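September, and the folding set is finally moving again. I said in the last post that I'd write something about how the recording goes, so these are my notes while I still remember them.

The target for this batch is 400 usable folds. A fold starts with the item spread or dumped on a bed and ends with it folded and let go. Anything in between that goes wrong can stay in, as long as the person recovers without putting the gripper down. If they put it down, the take is thrown out. I went back and forth on that rule for a while. The first batch only kept the clean takes, and the policy trained on it (Lobo, the small one) had no idea what to do when a corner slipped. It would keep going through the motion with nothing in its fingers. So now the slips stay in.

We record with two grippers, one in each hand. Cloth on a table behaves differently from cloth on a mattress, and I wanted the mattress. The sheet moves with the item, the surface sinks when you push on it, and pillows are always in the way of something. I don't clear the pillows. Murkham was recorded on a clean bench with a gray mat and it shows as soon as you try anything learned from it in a bedroom.

Sweaters are the slowest thing on the list. The knit is thick, so a folded edge is a lot of material to get between two jaws, and you have to decide how deep to go in before you close. Too shallow and it slides out when you lift. Too deep and you carry the layer underneath along with it.

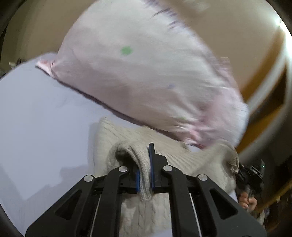
*Gray cable knit, gripper closed on a folded edge.*

I've been telling people to pause for a beat after closing and before lifting. It feels wrong when you're doing it, and everyone rushes it by the end of a session. But the pause gives a clear place to split the take into pieces later, and the labeling goes much faster. Without it I end up stepping back and forth through the video trying to decide when the grasp ended and the lift began, and I don't decide the same way twice.

Other things I've settled on for this batch:

- Record the start position as it falls. No smoothing the item out before the take begins.
- Change the item after 14 takes, even if it's going well. Past that the hands get into a groove and the takes all look alike.
- Move pillows between takes, never to the same spot twice in a row.
- Both grippers in the calibration pose at the start and end. If the end pose is missing I can't check for drift, and the take goes in the maybe pile.
- Write down who recorded it and which hand they favor.

The last one came from looking at the old data. Almost all of it starts from the right hand, and the trained policy does too, even when the near edge is on the left. I'm asking right-handed people to lead with the left on every third take. Those takes are slower and uglier. I'm keeping them.

Glare is still a problem. With a wide lens a lamp or a window gets into the picture whatever you do, and the tracking sometimes loses its place when the wall is plain and there's a bright spot on it. In one session 17 takes had a jump in the position track and I had to drop them all. Patterned bedding helps. The tracker likes having something with corners on it to hold on to, so I've stopped using plain covers on everything.

Towels go quicker. The edges are straight, they're forgiving, and a bad grasp can usually be saved by shaking the thing out and grabbing again. The trouble is that the pile hides the edge. When a towel is already rolled or folded over, it's hard to say how many layers you've got hold of, and I don't think the camera can tell either. I've started adding a layer count to the notes for each grasp, typed in by whoever did it right after the take.

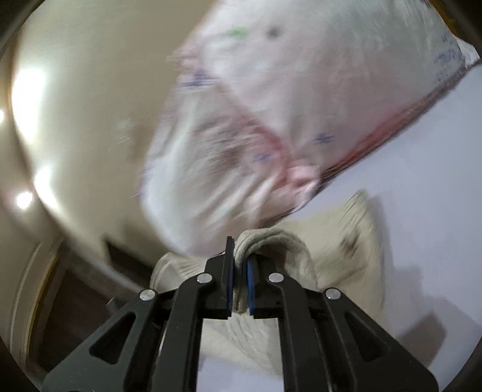 Gerasimos Politis wrote to me after the last post and said the layer count won't be worth much unless I also record the failed guesses, meaning the times somebody thought they had one layer and came up with two. His view is that a person's mistake about the cloth is more useful than the correct number, and that I'm probably deleting those without noticing.

He's right that I was deleting them. I'd been letting people fix the note after they lifted and saw what they had. I've added a second field, so now there's the guess before lifting and the count after. It adds a few seconds per take, and people complain about it less than they do about the pause.

I don't know yet if the model will use any of it. The plan is to train Wurik on the takes without the layer notes first, then with them, and compare on items it hasn't seen. Caklow is still running the old batch, so that has to wait.

Left to do: pillowcases, fitted sheets, and anything with buttons. I'm putting off the fitted sheets. I can't fold one properly myself, and I'm not sure I want that in the training data.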